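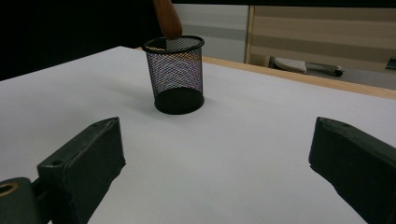 Refund on a seminar sales table if I switch regions?

Itzel Hinojosa
I paid for a chapter sales table at the Brirnow seminar, then learned my chapter is meeting at Colia that same weekend. Can I move the table fee over, or do I fill out the form again and pay twice like a good member?

Ojārs Navickas
Fees don't move between seminars. Each host chapter keeps its own books. Write to the Brirnow registrar before the cutoff (it was 19 days out when I did this in February) and you get it back minus $3. Then send Colia a new form. Mine took 2 tries, the first having gone to an inbox last opened under a previous president.
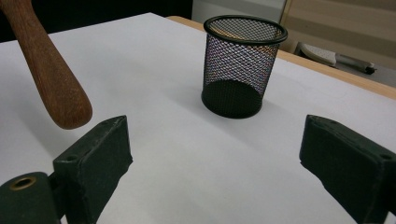
Wooden handle over a white tabletop

montes_chapter
just show up early, they always have a spare table

Ojārs Navickas
They did not at Jindov. I sold raffle tickets off a folding chair.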